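Household Tips I No Longer Believe (and a Few I Do)

Posted in: Home, Kitchen, Workbench
1,284 views

I have been collecting household tips since my first apartment, mostly by tearing them out of magazines and later by saving pages like this one. Every December I go through the pile and try the ones I never got to. Most of them go in the trash afterward. What follows is the state of the pile this year, with my apologies to anyone who sent me a favorite.

Baking soda and vinegar for drains

This one will outlive us all. You pour in the soda, you pour in the vinegar, it foams, and it feels like something is being done. Mix an acid and a base and you are left with slightly salty water and some gas. My kitchen drain was as slow afterward as before. I tried it again with double the amounts and a kettle of hot water behind it, and the drain did run a little better, so I then tried the kettle alone the next time. Same result. Save the vinegar for the kettle itself, where it does a fine job on scale if you leave it overnight and rinse twice.

For hair in a bathroom drain, a cheap plastic strip with barbs beats anything you can pour. Wear gloves. You will not enjoy it.

Bread in the brown sugar

Works. I expected to cross it off. A slice of plain sandwich bread in the jar overnight softened a lump I could have driven nails with. Take the bread out the next day or you will find it later. Terra cotta disks do the same thing for more money and have to be soaked first.

Coffee grounds in the refrigerator

Supposed to absorb odors. My refrigerator smelled of onion and coffee. Kuo-hua Lo wrote in to say that the grounds have to be completely dry, so I dried a tray of them in the oven and tried again. It smelled of onion and burnt coffee. Throw out the onion.

Freezing candles so they burn longer

I bought two plain white candles from the same box, left one in the freezer overnight, and lit them together at the kitchen table at seven in the evening. They burned down side by side. The frozen one had a crack in it by the end. I suppose somebody's grandmother had a drafty house and a good freezer and put the two together.

Rice in the salt shaker

Fine if you live somewhere damp. Pointless if you don't. Raimo Saarela swears by it and has a cabin by a lake, so there you go. Use uncooked long grain, which won't come out through the holes.

Rubbing a walnut on scratched furniture

Half true. On a light scratch in a dark finish, the oil hides it for a week or so and then the scratch comes back. A wax filler stick lasts much longer. Hakon sells them in a set of nine shades, of which I have used exactly one, and I would rather they sold that one on its own. Warm the stick in your hand, fill, scrape level with an old plastic card, buff.

Don't try any of this on a finish you care about until you have tried it on the underside.

Toothpaste for nail holes

Please stop. It shrinks, it yellows, and it smells of mint when the sun hits the wall. A small tub of spackle costs next to nothing and keeps for years if you press plastic wrap onto the surface before closing the lid.

Onion on a rusty pan

I rubbed. I wept. The rust was still there. Coarse salt and a cut potato took off more, and plain steel wool took off all of it in less time than it takes to cut up a potato. Dry the pan on the burner and wipe it with a very thin coat of oil. Very thin - if it looks oiled, it's too much, and you'll have a sticky pan by the weekend.

Soap on wood screws

True, with a catch. A dry bar of soap does make a screw go in easier. It also draws moisture, and Yung-ching Wu, who has repaired more old drawers than I have opened, tells me he can spot a soaped screw by the rust on it. Beeswax or a candle stub does the same job without that problem. I have a use for the cracked candle after all.

Clamping tips

Here the advice is mostly "more is better," and I don't agree. Crank a clamp down on a glue joint as hard as you can and you squeeze the glue out onto the bench. Snug until a thin bead shows along the seam, then quit. Put a flat pad between metal and anything you don't want dented - scrap wood, cork, a folded piece of old inner tube. Check that the pad sits flat before you tighten, and go back after a few minutes, as wet glue lets pieces creep. The Wurau clamps I was given have rubber pads that fall off. I glued them on, using another clamp.

Wax paper under the joint is worth the trouble. Newspaper isn't, unless you like reading the bottom of your shelf.

Still in the pile

Sze-wing Tseng has sent me a way of peeling garlic by shaking it between two bowls, and says I've been doing it wrong. I have my doubts, and only one metal bowl. There is also a claim about cornstarch and grease stains on suede that I need to find some suede for.
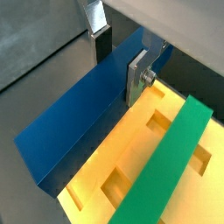

The cornstarch will have to wait until I come across a pair of thrift store shoes I don't mind ruining. If you have tried it, write and tell me how long you left it on, and whether the stain was fresh or old. Those two details are always missing from the tip.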